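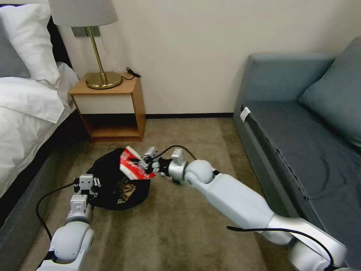

Why does every wall text in a group show sound like it was written by the same person?

Often it was, or by three people who learned from the same person. The artist sends a statement, the gallery trims it into a press release, the museum borrows the release, and the reviewer borrows the museum. By the time you're standing there with your coat over your arm, you're reading a fourth-generation copy of something the artist typed the night before a deadline.

I've been thinking about this since the Eyvindsson show at Randham. I went twice. I'm going to complain for a while, so mute me if you need to.

The work first, so you know I looked at it. Large cast reliefs, mostly plaster, a few in aluminum. Surfaces that look pressed from behind, like something leaned on them for a long time. Two of them are very good. The rest I'd call fine, and fine is not a crime.

Then the text by the door. "Eyvindsson interrogates the threshold between presence and its undoing." I read it, looked at the plaster, read it again. What threshold? Who undid what? The plaster was just hanging there being plaster.

I copied the whole panel into my notebook and crossed out every phrase that could be moved to a different artist without anyone noticing. Six words survived. Two of those were the artist's name and "plaster."

Try it at home with any press release in your inbox. Swap the name for a potter's. Swap it for a video artist's. If the paragraph still works, it wasn't about anybody.

Someone will reply that hard art needs hard language. Sure, sometimes. I've read difficult criticism that earned every sentence, and you could tell because it kept pointing back at a particular edge, a particular joint, a decision somebody made on purpose. Difficulty with nothing in the room to point at is padding.

And I do want information! How were the big ones cast? In sections? Is that seam along the lower third deliberate or did the mold just end there? I spent most of my second visit on that seam. The panel had nothing to say about it. It did have room for "liminal."

I asked at the desk. The person on shift was nice about it and gave me the printed handout, which was the wall text again in smaller type, plus a sponsor logo.

The sponsor is Presix. I have no idea what Presix makes. Their paragraph says they are "committed to the conversation between material and imagination," so I'm guessing software. I'd happily be corrected.

What bugs me more is the phrase "pioneer in the use of." Everyone is one now. Eyvindsson is billed as a pioneer in "responsive casting." I looked for a definition of responsive casting and found the Randham press release, two sites quoting the Randham press release, and a listing for dental supplies.

I'm not saying the technique isn't real. I'm saying that if you invent a term for it, you owe me one sentence on what happens to the wet plaster.

Same problem with "organic." It used to mean the shape had curves. Then it meant the artist hadn't planned it. In this show it's used for a piece made almost entirely of right angles. I went back to check that I had the right label. I had the right label.

A word on the catalog. It's 2000 copies, numbered, nice heavy paper, and the essay is nineteen pages long. I read it on the train home. The first mention of an individual sculpture comes on page 6, and it gets the orientation of the piece wrong. It's described as "rising." It is wider than it is tall and it's mounted at knee height.

Maybe the essay was written from photos. That happens all the time, schedules are tight and the work arrives late. Then say so! "I haven't seen these installed yet" would be a fresher opening line than anything in there.

Before the gallery people come for me: I've written these texts. I wrote wall panels for a small nonprofit space for a couple of years and I once described a pile of felt as "a meditation." It was a pile of felt. I was tired and the word count said 120 and I had used up everything I knew at 70.

So I know how it goes. You're underpaid, the artist wants to sound serious, the director wants to sound more serious than the place across the street, and the one plain sentence in the draft gets cut because it looks naked next to the others.

The best label I've read this year was at Stotoleo, over in the old print shop. It said what the thing was made of, that the artist had made it lying down because of a back injury, and that the blue came off on people's hands during the opening. That was the whole label. I stayed with that piece for half an hour.

Did the back injury "explain" the work? I don't think so, and I'd be suspicious of anyone who told me it did. It got me looking at the height of the marks, though, and after that I was on my own, which suited me.

Somebody has already DMed me to say Stotoleo is just doing plain style as a brand. Could be. I'll get skeptical about them when they start calling it "radical clarity," which I give until August.

Back to Randham for a second. The show is worth the trip for the two pieces on the far wall, the aluminum one with the dent and the low wide one the catalog thinks is tall. Go late in the afternoon if you can. The side light does more for those surfaces than the overheads do.

Skip the panel on the way in and read it on the way out, after you've made up your own mind about the dent.

And if anybody from the casting side can tell me about that seam, my replies are open. I've got a drawing of it. It's a bad drawing but the proportions are right.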